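Trikwood Rental Desk: return checklist for portable projectors, with comments
Form filled 1/27/23 by Hamisi Lukumay. Second check: Felista Lyimo.

Unit: Seline pocket projector, gray case, number 748
Returned by: Kartini Mandagi, after school film evening in Brurkilitz

1. Outside of the case
Corners: OK
Lens cover closes fully: OK
Rubber feet, all four: one missing
Comment: The missing foot was already written on the form in May. Please order it now, the projector leans to the left on a flat table and the customer must correct the picture every time.

2. Power and battery
Charger is the original one: OK
Cable without cuts or bends: OK
Battery not swollen: OK
Full charge reached: OK
Comment: Lamp counter says 1312 hours. We change the battery together with the lamp at 4000 hours, so there is much time.

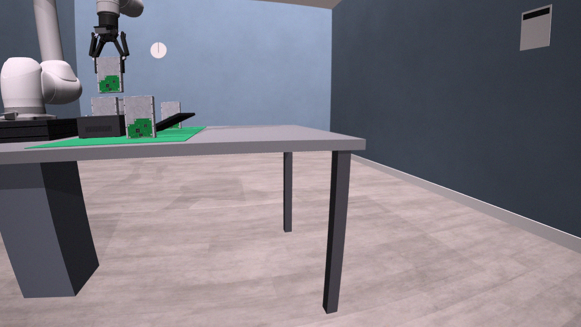 3. Storage and files
Memory card returned: OK
Customer files removed: NOT OK
Comment: Customer files must be copied to the desk archive before we erase the card. We keep them for thirty days and then delete. The archive is on ordinary hard drives, and these should be lifted by the left and right edges, with no fingers on the circuit board. Wafula Khaemba has put the label on the new archive drive but he did not write the date. I left the card in the envelope until this is done.

4. Heat and fan
Air openings clean: dust on the right side
Fan starts in the first minute: OK
Fan noise: a little louder than unit before
Comment: I let it play for one hour with the brightness on maximum. The case was warm but I could keep my hand on it. After cleaning with the soft brush the noise is less. Do not use the compressed air with the fan turning.

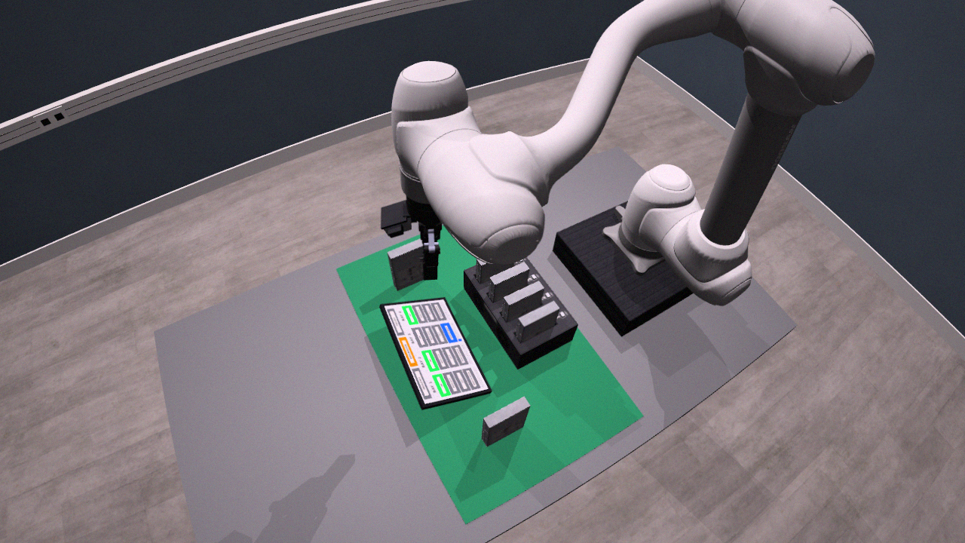
Nafula Lema asks if the test may be shorter on busy days. My opinion is no. The last unit which had problems stopped only after forty minutes, and with a short test we would send it out again.

5. Picture and sound
Focus wheel moves smoothly: OK
Dead pixels on white screen: none
Colors on test card: OK
Speaker, both low and high volume: small buzzing at high
Comment: The buzzing is there only over the three quarter mark. I consider it acceptable for speech, not for music. Please tell this to the next customer before he signs.

6. Accessories in the bag
Remote control with battery: OK
Odera tripod, small: OK, one leg is stiff
HDMI cable: OK
Printed instructions: missing

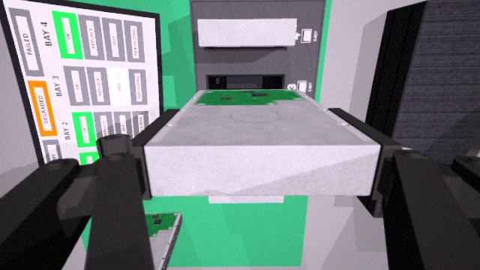
Comment: Print new instructions from the shared folder, the version with large letters. The old version has the wrong drawing for the tripod screw. The replacement price for the tripod is 300 and we do not charge it for a stiff leg.

Result: may be rented again after items 1, 3 and 6 are corrected.
Deposit: return in full to the customer.

Added by Felista Lyimo: Agree with all. Foot is ordered. For item 5, I heard the buzzing also at half volume, please listen one more time with the bag removed from the table.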